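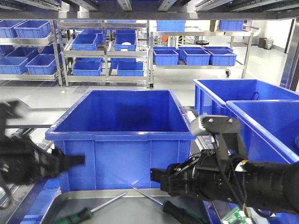
ステンレスの台に置いた青いプラスチックの箱

プラスチックの収納箱で味噌を仕込んでもいいですか

投稿者:Anwara Miah
カテゴリー:料理・保存食

はじめまして。日本に住んで3年になります。日本語の間違いがあるかもしれませんが、どうぞよろしくお願いします。

去年、近所の方から手作りの味噌をいただきました。それがとてもおいしくて、今年は自分でも仕込んでみたいと思っています。近所の方は木の樽を使っていますが、樽は値段が高く、私の台所には大きすぎます。それで、家にあるプラスチックの箱を使えないかと考えました。色は青で、ふたはついていません。もともとは野菜や洗った瓶を入れるために買ったものです。

心配なことがいくつかあります。

まず、食品用のプラスチックかどうか、私には分かりません。底を見ましたが、店の値札の跡があるだけで、材質の表示は読めませんでした。買った店はPatvilleという生活用品の店で、もう閉店してしまいました。値札は4000円でしたから、安い物ではないと思いますが、値段と安全は関係がないかもしれません。

次に、味噌は塩が多いです。何か月も塩に触れていると、プラスチックが弱くなったり、色が味噌に移ったりすることはありますか。酢の漬物を色のついた容器に入れて、においが取れなくなったことが一度あります。そのときは一週間だけでしたが、味噌は半年以上ですから、もっと心配です。

それから、ふたの問題です。ラップを味噌の表面に直接貼って、その上に重石をのせ、全体を布で包むつもりです。このやり方で、かびは防げるでしょうか。箱は四角いので、角のところに空気が残りやすいのではないかとも思います。

仕込みは12月に入ってからの予定です。大豆はもう買ってあります。材料の割合については本を見ていますので、容器のことを中心に教えていただけましたら助かります。

補足です。部屋は北向きで、冬はかなり寒いです。夏は昼間、誰も家にいないので、冷房はつけていません。保管する場所は流しの下か、廊下の物入れのどちらかになると思います。

投稿者:Rikgate

味噌作りは十年ぐらいやっています。長くなりますが、順番に書きます。

材質が分からない箱に、味噌を直接入れるのはやめたほうがいいです。プラスチックの容器がだめという話ではありません。私の家でも、木の樽のほかに食品用のポリエチレンの樽を使っていて、味噌はふつうにできます。気にするのは「食品用」と書いてあるかどうかです。雑貨として売られている収納箱は、食品に長く触れる使い方を考えて作られていないことがあります。塩で箱がすぐに壊れることはあまりないと思いますが、味噌は塩のほかに水分も油分もあり、それが夏を越して半年以上触れ続けます。

どうしても手元の箱を使いたいのでしたら、中に食品用の厚手のポリ袋を入れてください。漬物用として売っている袋です。台所用のごみ袋は使わないでください。袋の中に味噌を詰めて、箱は形を支えるだけの役目にします。私の友人はこのやり方で毎年仕込んでいます。

角の空気のことは、心配されているとおりです。丸い樽より四角い箱のほうが詰めにくいです。味噌玉を小さめに丸めて、先に四つの角に入れ、げんこつで押してから真ん中を埋めるときれいに詰まります。袋を使う場合は、袋と箱の間の空気も抜いておきます。全部詰めたら表面を平らにして、縁のあたりに少し多めに塩をふります。かびが出やすいのは縁ですので。

重石は、味噌の重さの二割から三割ぐらいで私はやっています。石がなければ、塩の袋を別のポリ袋に入れてのせれば十分です。四角い容器に丸い重石をのせると力が真ん中にばかりかかりますが、塩の袋なら手で広げられます。重石が終わったあとの塩は普通に料理に使えますし。

布で包むのは虫よけとして良いです。紙でもかまいません。私は新聞紙をかぶせて、ひもでしばっています。ひもに仕込んだ月を書いた札をつけておくと、翌年に二つ目を仕込んだときに迷いません。

保管場所は、流しの下より廊下の物入れを勧めます。流しの下は湿気がありますし、お湯の管が通っていると温度が変わります。夏に冷房がなくても大丈夫です。昔の家にはもともとありませんでした。ただ、暑い部屋では色が早く濃くなりますから、六月ぐらいに一度開けて様子を見てください。表面に白いものが少し出ていたら、その部分を厚めに取り除いて、縁を焼酎でふいてから閉めなおします。黒や赤のかびが広がっていたり、変なにおいがしたりするときは、もったいないですが食べないほうがいいです。

最初の年は少なめにしてみてはどうでしょうか。大豆一キロで、味噌は四キロ近くになります。

投稿者:Clorkero

うちはジップ付きの袋だけでやってる。箱も樽もいらない。冷蔵庫の野菜室に入れてたら全然発酵しなくて、途中で外に出したけど。重石もしてない。味は普通。

投稿者:Liyanage

私も外国から来て、日本で味噌を覚えた者です。質問を読んで、自分の一年目を思い出しました。Rikgateさんの説明がとても詳しいので、私からは小さいことだけ書きます。

一つ目は、箱の洗い方です。袋を中に入れる場合でも、箱は前の日に洗って、よく乾かしておいてください。私は熱いお湯をかけて消毒しようとして、箱の底を曲げてしまったことがあります。プラスチックの種類によって、熱に強いものと弱いものがあるそうです。それからは中性洗剤で洗い、乾いたあとに食品に使えるアルコールでふくだけにしています。ガラスの瓶は熱湯を使いますが、瓶を先に温めておかないと割れます。

二つ目は、箱の重さです。大きな箱に味噌をいっぱい入れると、一人では動かせません。私は台所で仕込んで、そのあと廊下へ運ぶことができなくて、夫が夜の9時に帰るまで待ちました。置く場所で最後の詰める作業をするか、小さい容器に分けるといいです。

三つ目は、大豆の煮方です。容器の質問ではありませんが、書かせてください。水に浸す時間は、冬は長くしたほうがいいと思います。私は18時間ぐらい浸しています。豆を半分に割って、中心まで同じ色になっていれば煮始めます。親指と小指ではさんで、力を入れないでつぶれるまで煮ます。ここで急ぐと、できあがった味噌に粒が残って、味噌汁の底に沈みます。

本を見ているとのことですが、塩を減らす作り方が載っていても、一年目は普通の塩の量で作るほうが安全だと思います。

投稿者:Anwara Miah(質問した人)

皆さま、ご親切に教えてくださって、ありがとうございました。

箱に味噌を直接入れるのはやめます。漬物用の厚い袋は、駅前の金物屋で30枚入りを見つけました。一回の味噌には多すぎますが、白菜の漬物にも使えそうです。量はRikgateさんの助言のとおり、大豆一キロにします。そうすると今の箱では大きすぎるかもしれないので、もう少し小さい食品用の樽も見てみます。樽が見つかったら、青い箱は前と同じように野菜入れにします。

Clorkeroさんの袋だけの方法も、少しの量で試してみたいです。冷蔵庫には入れないようにします。

Liyanageさん、熱湯のことを教えてくださって助かりました。私もお湯で消毒するつもりでした。

もう一つだけ聞いてもよろしいでしょうか。麹は生と乾燥のどちらがいいですか。近くの店には乾燥のものしかありません。

投稿者:Rikgate

乾燥麹で大丈夫です。袋に戻し方が書いてあれば、そのとおりにしてください。書いていなければ、ぬるま湯を少しかけて混ぜ、一時間ほど置きます。大豆の煮汁は捨てないで、コップ一杯ぐらい残しておいてください。混ぜたときに耳たぶより固いようでしたら、それを足します。煮汁は冷ましてから使ってください。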